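펠리츠, 붉은 벽돌 건물에 공유 작업실 열어

2023-07-25

가구 업체 펠리츠가 윈턴 지구의 옛 창고 건물 2층을 고쳐 공유 작업실로 문을 열었다. 지난 5월 시작한 내부 공사가 이달 중순 마무리되면서 입주 신청도 함께 받기 시작했다. 작업실은 모두 27석이며, 회의실과 간이 주방은 입주자가 같이 쓴다.

건물의 원래 모습은 되도록 손대지 않았다. 벽돌벽은 덧칠하지 않고 청소만 했고, 천장의 배관과 덕트도 가리지 않았다. 대신 좌석 주변에는 흰색 가구를 들여 실내를 밝게 했다. 회사 측은 창이 한쪽으로 몰려 있어 안쪽 자리가 어두워 보인다는 의견이 설계 단계에서 나왔다고 설명했다.
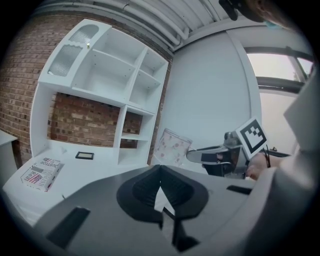 벽돌벽 앞에 놓인 흰색 책상 겸용 선반장. 왼쪽 문에 골이 진 반투명 유리가 끼워져 있다.

선반장은 펠리츠가 '드레드비'라는 이름으로 내놓은 조립식 제품군에 속한다. 윗부분은 문이 달린 수납칸과 열린 칸으로 나뉘고, 아래쪽 상판은 책상으로 쓴다. 상판 바로 위쪽은 뒤판 없이 트여 있어 벽돌벽이 그대로 보인다. 오른쪽의 좁은 세로 칸에는 작은 선반이 있다. 문에 달린 손잡이는 황동색이다.

펠리츠는 이 제품군의 문짝과 손잡이 설계를 디자인 사무소 셰베리에 맡겼다. 두 회사가 함께 일한 것은 이번이 처음이다. 셰베리는 유리문 모양을 정하는 데만 시안을 6개 만들었으며, 이 가운데 위쪽 유리를 아치형으로, 아래쪽을 직사각형으로 나눈 안이 채택됐다고 밝혔다.

입주 신청은 펠리츠 윈턴 매장과 홈페이지에서 할 수 있다. 계약은 한 달 단위이고, 석 달 이상 쓰면 개인 사물함이 함께 제공된다. 이용 시간은 오전 8시부터 밤 10시까지다. 회사에 따르면 신청 첫 주에 80명이 방문 상담을 예약했다. 자리 배정은 신청 순서에 따르며, 창가 자리는 한 사람이 연속해서 6개월까지만 쓸 수 있다.

작업실에 놓인 가구는 입주자가 아니어도 평일 오후에 둘러볼 수 있다. 같은 제품은 윈턴 매장에서 주문을 받으며, 집으로 배송할 때는 조립 비용이 따로 붙는다. 건물 뒤편 주차장은 70대 규모로, 방문객은 처음 한 시간 동안 무료로 이용할 수 있다. 1층은 아직 공사가 끝나지 않아 출입은 건물 옆 계단으로 해야 한다.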